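Stelholm Building Residents' Meeting, Minutes
January 13, 2026

I took the notes again, so if I got something wrong, tell me and I'll fix it before the next one. We started late on account of the snow, and there were plenty of wet boots by the door.

1. Last meeting

We read through the October minutes and nobody had changes. The bike rack question is still open. Vorkura sent a new quote for the covered rack and it came in at 3,000, which got a groan from the back row (okay, from me too).

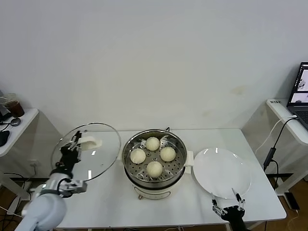
We talked it over for a good while and agreed to ask for a price without the roof. I'll write to them this week.

2. Heating

Lots of feeling on this one! The upper floors are too warm and the ground floor is wearing sweaters to bed. Lukoševičius, the firm that looks after the boiler, wants to balance the radiators floor by floor. They need to get into all 64 apartments over 2 days, so please, please answer the notice when it shows up under your door. Agreed to go ahead.
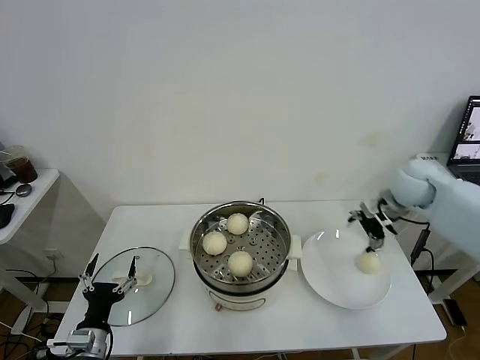 3. Laundry room

The booking sheet keeps filling up with the same apartment numbers, and a few people were pretty annoyed. We went back and forth on an app from Desix, but most of us like the paper sheet. We'll try one evening slot per apartment per week and see how that goes.
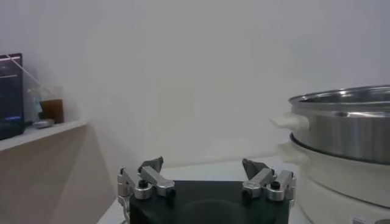
The lint trap sign is coming back too, in bigger letters. I said I'd print it, and I'd love it if somebody with nicer handwriting did the arrows.

4. Courtyard

The kitty for plants stands at 81 after the fall bulbs. We'd all like herbs in the raised bed again (more basil, less mint, the mint took over everything last year).

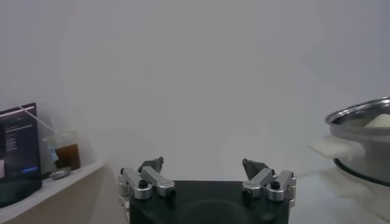 Someone asked for a second bench by the south wall. No decision yet, we want to see where the sun lands in spring.

5. Anything else

The front door buzzer sticks. Hold it down a little longer for now; I've reported it. Keys for the storage cage are with me if you need them.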